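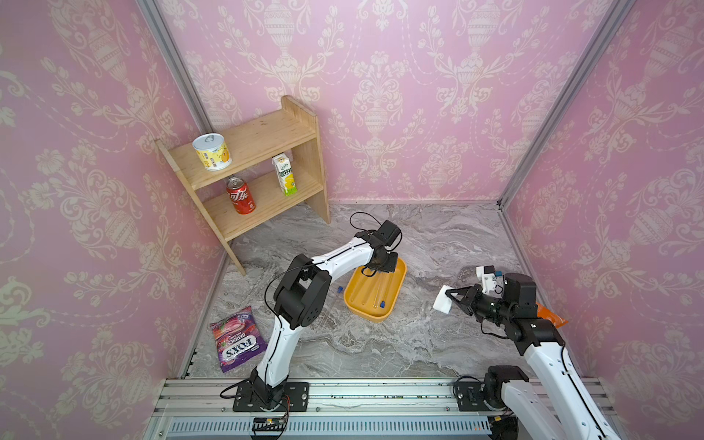

Re: [Wundska-sites] Refreshment charges and shared cupboards from the new term

List home | Threads | Authors | Search | Help

From: Eino Honkanen
To: Wundska-sites
Date: 2019-11-01

Dear colleagues,

I am writing on behalf of the Jandska office in reply to the message quoted below, which came to the list from the Indau site in October.

> Our users pay for tea and cold drinks by the term, while the
> Dinu building asks for payment on the day. Visitors who use both
> are charged twice. Could the office say which method is to be
> followed, and who is to pay for tinned goods left in the shared
> cupboards when a group moves out?

The office has looked at the accounts for both buildings. Refreshments at Indau cost 1,960 euros last year, of which 300 euros was not recovered from users. The Dinu figures are less complete, as payments made on the day were entered together with room hire until the spring.

From the start of the new term, both buildings will charge by the term. Groups which meet only once or twice will be billed with their room hire, and a separate line will appear on the invoice. Groups that have already paid at Indau need do nothing further. Those that have paid at Dinu on the day should send their receipts to the office within 30 days - copies are accepted. 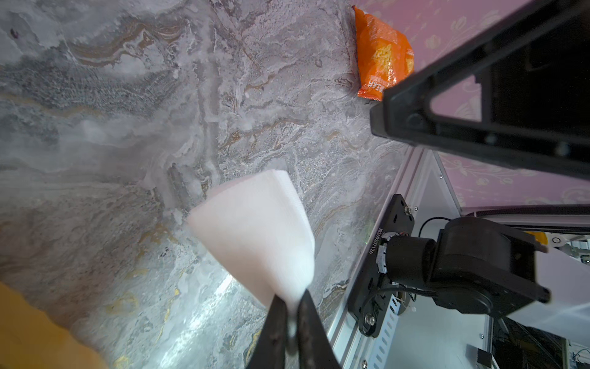
Will a group that brings its own food and drink still have to pay the term charge?

Groups bringing everything themselves are exempt, provided they say so on the booking form.

The exemption covers the whole term and cannot be claimed for single meetings. It does not cover the use of the urn, for which the present arrangement stands.

On the matter of the cupboards, the office takes the view that goods belong to the group that bought them until the last day of its booking. After that day they pass to the building. Site managers may use them, offer them to other groups or dispose of them, and no refund will be made. Goods past their date should be thrown away in any case.

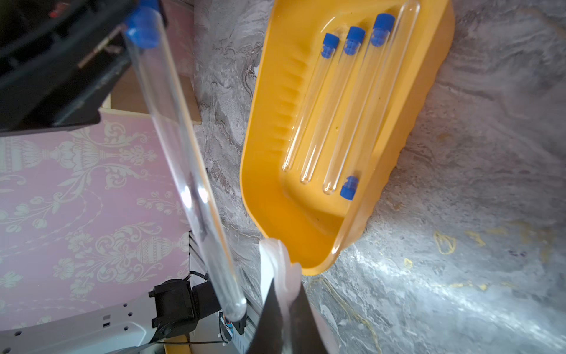 Clear tube with a blue cap, next to the yellow tray.

Site managers have also asked whether they may buy small items without an order number. They may do so up to a limit of 200 euros in each term. Receipts are to be kept at the site and sent to Jandska with the usual return. Larger purchases, and anything bought on account, must go through the office as before.

The wording of the booking form will be changed to match. A draft has gone to the site managers at Indau and Dinu

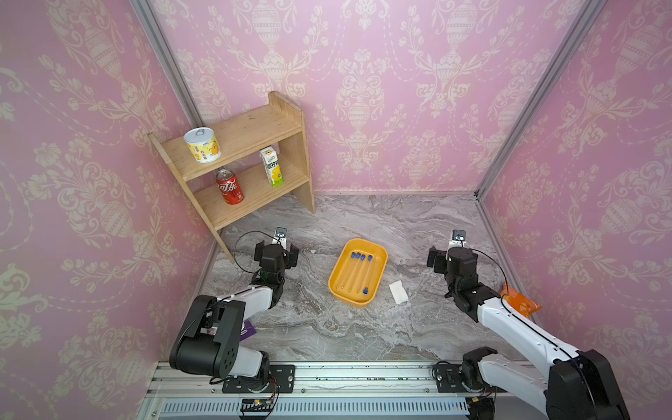
and they have been asked to reply to me directly, so that the list is not burdened with small corrections. Other members who wish to see the draft may request it from the office. Comments on the term charge itself - as opposed to the form - are best sent to the list.

Yours faithfully,

Eino Honkanen
Jandska office

Recent messages in this list
Key deposits at Dinu
Room hire invoices: change of layout
Indau car park, winter closing times
Re: Booking form, second page missing
Returns for October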